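Building a Hand-Held Gripper for Recording Laundry Folds at Home

By Ximeng Qian, September 2024
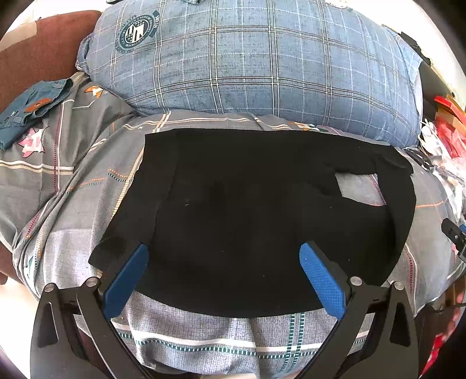 What you need before you start

One pair of parallel-linkage jaws, printed or cut. I used the Ukovley plans, with the arms lengthened a little so they reach over thick cloth. You also need pivot pins, soft textured pads for the tips, a small camera, and a handle with a trigger. My parts came to 102 dollars, not counting the camera. If you want to record two-handed folds, double everything except the computer.

Step 1. Put the linkage together

Lay out both sides before you pin anything. Push the pins through the outer plates first, then hang the inner arms on them. Squeeze the trigger slowly and watch both jaws. They should meet in the middle. If one arrives early, swap the inner arms and try again.

Step 2. Fit the pads

Clean the tips with alcohol and let them dry. Glue the pads with the raised grid facing inward. My first set was smooth rubber and it slid off thin knits, so pick something with texture. Leave them clamped overnight.

Step 3. Mount the camera

Set it above the handle, tilted down until both pads show near the bottom of the picture. Tighten the bracket and mark its position with paint. If it shifts later, the old recordings will not match the new ones.

Step 4. Set up a place to work

A bed or a couch is fine. Spread the garment flat with the sleeves out. A black garment on a patterned sheet is a good first test, as the edges are easy to find. Weidong Han records on bare tables and gets cleaner clips, but I wanted the model to cope with prints and creases.

Step 5. Record

Start with the jaws open over the lower part of the garment. Close, lift, fold, release. Keep the moves slow. I now have 375 clips of shirts alone, and the Clurkex script trims the dead time at each end.

Step 6. Check the pins

Go over them after every long session. A loose one makes the jaw wobble, and the wobble shows up in the data.

The parts list and the script settings are on the Utix page for this build.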